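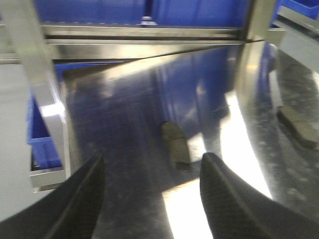

Welcome to the workshop page! Back in March, Ladan Daneshvar and I finally got the long room at Padbridge sorted out (sort of), and now I've run out of excuses not to enjoy it. I just like looking at the stuff we work around every day.

Stainless steel is my favorite thing in the whole place and also the thing I complain about most. It shows every smudge and every speck of dust, and you can wipe it down before lunch and find fingerprints again by two. I still love how it picks up the blues and grays around it — all streaky, like a wet street. One small dark block on a big shiny sheet like that and I could stare at it all afternoon.

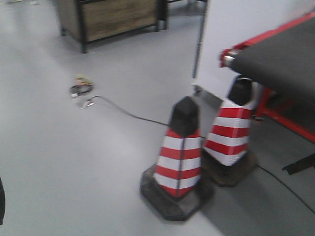 Red and white stripes cheer up a pale floor, I think! Firouzeh Hashemi wanted plain orange cones and I held out for the striped ones with the black bases. The wooden cabinet with the black metal frame is another one I fought for, because I wanted a bit of wood grain in among all the metal. It's on short legs, so you can get a broom under there if you're patient. Cables on the floor are my next project, and I've got 4 packs of clips waiting in a drawer.

More pictures when I get to them.

Last updated: May 2022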